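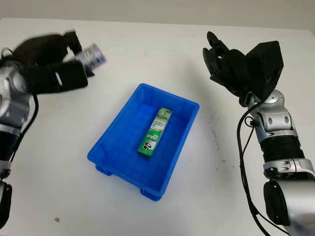 Most of what a folding carton costs is settled before any ink is laid down, according to one converter in Imevby, and buyers tend to ask about print first. The figure that matters is board weight.

Small cartons for tubes and sachets run on light stock, scored along the grain so the long panels stay flat. Koech, which supplies pharmacies, changed its score depth last September after side seams began to open in storage. Of 2,000 cartons pulled for inspection, 13 had failed at the glue flap – all from the same reel.

Ferell took a different route and widened the flap. The change used more board per sheet and cut the yield by nine blanks, but the line speed held at 200 cartons a minute. Nurex still glues to the older pattern and checks each reel for moisture on arrival.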